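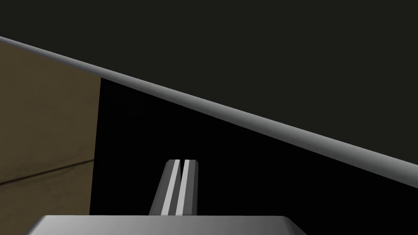
A robot gripper in a computer-made practice world. Its two gray fingers are holding nothing at the moment.

Can a Robot Clean Your Room Yet?

Short answer: no. Put your socks away.

The longer answer is more interesting. Robots are already good at some jobs. In a factory, a robot arm can put the same part in the same spot all day long and never ask for a snack. The part is always the same shape, and it always shows up in the same place.

Now think about your bedroom floor. Is anything on it ever in the same place twice?

For you, picking up a sock is easy. A robot has to find the sock, decide which lump is sock and which lump is blanket, move its fingers to the right place, and squeeze. Squeeze too hard on a sock and no harm done. Squeeze too hard on an egg and somebody needs a mop. (Mopping is also on the list of things robots are still learning.)

Many robots do their first lessons inside a computer, in a kind of video game called a simulation. A made-up robot can drop a made-up plate 328 times and there is nothing to sweep up. Your parents would probably like you to practice this way too.

The trouble starts when the robot leaves the game. Real drawers stick. Real towels flop. Real cats sit on things.

So which chores can machines do today? Some can vacuum a floor, as long as you move the charging cords first. Some can mow a lawn. Dishwashers wash dishes very well, but you still have to load them, and yes, that means you.

Words to know
Gripper: the part of a robot that grabs things.
Simulation: a pretend world inside a computer.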